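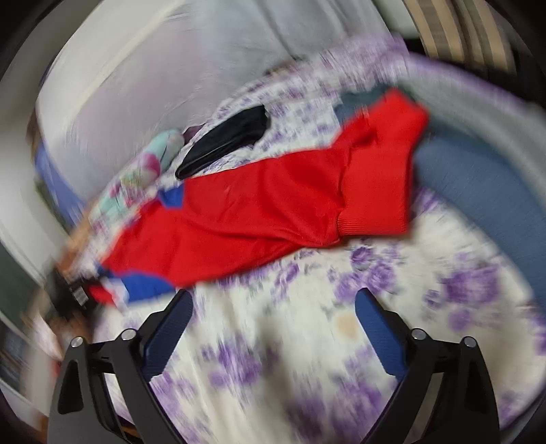 2019年7月5日，Gosville，床上作业

接着六月那篇写。六月那篇结尾我说“下次从容易的衣服开始”，今天重读，决定当作没看见，先从红的那件下手。

折叠台还没修好，桌面一头高一头低，叠什么都往低处滑，所以 Kemance 这一批仍旧在床上做。床上的好处是大，坏处是软。手一按，衣服下面就陷下去一块，手一抬，陷下去的那块弹回来，刚压好的折线跟着走了样。再加上床品是紫色大花的，找边的时候眼睛要先穿过一片玫瑰。红衣服放上去倒是不会弄丢，这算今天材料搭配上唯一一处有远见的地方。

先记一下手头的东西，免得下次又在本子里翻：

红色那件，面料滑，略有光泽，一头有宽罗纹边，身上有蓝白相间的波浪形拼条。
黑色的，软料，叠着放在红的旁边。
浅水绿底、带粉花的那一卷，搁在床的里侧，暂时不动它。

称了红的，325 克。秤是厨房那台，上面还有面粉，所以不必拿这个数跟谁争。

红衣服的脾气

滑面料的麻烦大家都知道，我还是写一遍，因为每次知道了也没用。它平铺的时候很听话，长褶顺着一个方向走，看着像已经快叠好了。等真去折，上层滑，下层也滑，中间那层空气更滑，三方各走各的。手掌推过去，褶子往前跑一段，到罗纹边那里全堆成一小团，缩在角上不出来。

罗纹边是另一种东西。它厚，有弹性，总想往回收，衣身又比它宽，两者接在一起，接缝那一圈天生就带着碎褶。Monti 那份折叠说明里写“将下摆抚平”，五个字，写的人大概手边是一件T恤。我抚了很久，它在我手底下是平的，手拿开就恢复原来的意见。

试过几种办法，照顺序记：

一、先拉罗纹，后理衣身。罗纹拉直了，一松手又缩回去，顺便把旁边的衣身也带皱了。放弃。

二、先理衣身，罗纹完全不管。衣身可以理到相当平，罗纹自己缩成一段弧，像一截没封口的筒子。样子不好看，可是稳定。后来发现稳定比好看值钱，这个思路留下。

三、把罗纹往里翻，藏进衣身里。从外面看最体面，拎起来鼓一个包，放进抽屉以后上面压什么都歪。这是给拍照用的叠法，不是给抽屉用的。

四、斜着放。本来只是因为床边站不下，顺手把衣服按对角线铺过去，结果两头都够得着，不用绕床走。理褶的时候从中间往两头赶，比从一头赶到另一头省事。这一条不在任何说明书里，是被家具逼出来的，照样要写进流程。

蓝白条可以当尺子用

波浪条是今天的意外收获。平时看它只觉得热闹，折的时候才发现它有用：白条两边各镶一道蓝，左右两层如果错位，蓝边一眼就能看出来，比对缝线快得多。红底上看不清折线，蓝白交界的地方看得清。

问题在于它是弯的。拿弯的东西对直的折线，要先说好对哪一段。我起初对弧最鼓的地方，对准了，下面全歪；后来改成只看靠近折线的那一小段，其余随它去。这样折出来条纹接不上，像两张地图拼错了比例，但边是直的。工坊里对“花要对上”还是“边要齐”争过不止一回，我的立场很简单，抽屉不看花。

折痕间隔先定 20 厘米，太窄，叠到第三折就成了一根圆柱，会自己打开。放宽到 31 厘米以后老实了，高度也能进 Natau 的那种浅盒。深盒当然什么都能进，所以深盒的数据没有意义，前面那位同事（你知道我说的是哪一次）请不要再拿深盒报成绩。

还有一件小事：不要急着拍。以前习惯折完用手掌拍两下，觉得这样压得实。滑料一拍，里面的空气从侧口出去，顺路把内层推出来一截。应该用前臂慢慢压，从折边往开口方向压，让空气有路走。动作不雅观，像在揉一团不肯认错的面，有效。
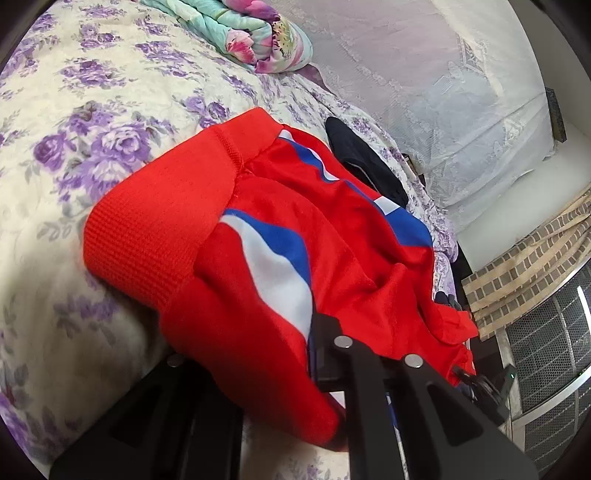 黑色那件，以及它旁边的问题

黑的软料跟红的完全相反。怎么折它都同意，折完看上去也整齐，就是分不清哪层是哪层。多亏边上有道颜色浅一点的细条，顺着它能摸出边来。没有这道边，我大概会把它当成一件没有正反面的衣服登记进去。

它放在红衣服边上，两件一挨着就会互相干扰。红的滑过去，压住黑的一角，抽黑的时候红的又被带起来。今天返工了两次，两次都是这个原因，两次我都先怪了床。

下次摆放要留空。一次只在手边留一件，其余往床头方向推，推得比自己以为够的还要远一点。软床面中间低，东西会自己往中间聚，这跟人到了周末往沙发上聚是一个道理，拦不住，只能提前把距离留出来。

深色的东西还有个毛病：藏在别的衣服底下看不见。鲜艳的那件一铺开，所有注意力都归它，底下压着什么要等掀开才晓得。流程里加一步，动手之前先把最显眼的那件拎起来，看看下面。

花毯子那一卷

原计划今天也要做，没有做。理由写“时间不够”比较好听，其实是我看了它几眼，它卷着，边上有点拧，颜色从薄荷绿到青绿再到浅水绿，上面还有粉的花和一小块黄绿，放在紫玫瑰上面，花压着花，我找不到边，也不想找。

给下一个接手的人：先把它挪到素色的底上再开始。走廊柜子里有一条灰床单，垫上去，边立刻就出来了。不要在花上叠花，眼睛会累，人会变得刻薄，本页可以作证。

另外它比衣服厚，31 厘米那个间隔对它不适用，别照抄。需要重新试，从对折再对折开始，老老实实的。卷的办法先不考虑，卷起来占地方小，可是会滚，浅盒又没有盖。

关于床品

有人建议换一套素的床品再做后面几批，我原则上赞成，实际上反对。换了以后跟六月那几次没法比，六月也是在这套玫瑰上做的。再说真正叠衣服的人家里，床上铺的多半也有点什么花样，在一张白板一样的台面上叠得漂亮，拿回家未必管用。Kemance 做的是给人在家里用的办法，家里就是这个样子的，软，花，旁边总有别的衣服。

不过被子应该铺紧一点。今天床沿那里鼓出来一圈，衣服放得靠外，重的一侧就往下坠，叠好的角也跟着散。以后开工前先拉被角，把床面弄成一个至少愿意合作的形状。衣服尽量往中间放，跟床沿留出一只手掌的宽度。

要改的几条

折叠说明第二页，“将下摆抚平”改成“理平衣身，罗纹不拉”。Monti 那边如果问起来，请他们先拿一件带罗纹的滑料试一遍再回信。

间隔写 31 厘米，注明只限滑料上衣。旁边的 20 厘米不要擦掉，划一道线，留着看得见，省得过几个月又有人灵机一动。

斜放那一条加进去，配个小图。我画的那张像一条搁浅的鱼，换个会画的人画。

压实用前臂，不拍。

折叠台的桌腿，再催一次。上回的答复是“在看了”，已经看了挺久。

秤擦干净以后把红的重新称一遍，连同黑的一起，数字补在页边。

收工时的状态

红的最后一遍叠成了，边齐，花不齐，放进浅盒，盒口刚好平。过了一顿饭的工夫回来看，罗纹那端翘起来大约一指高，其余没有散。我给及格。黑的叠在它上面，没有滑下来，暂时也给及格，明早开盒再看一眼，结果写在下一页。

花毯子还在床头那边卷着。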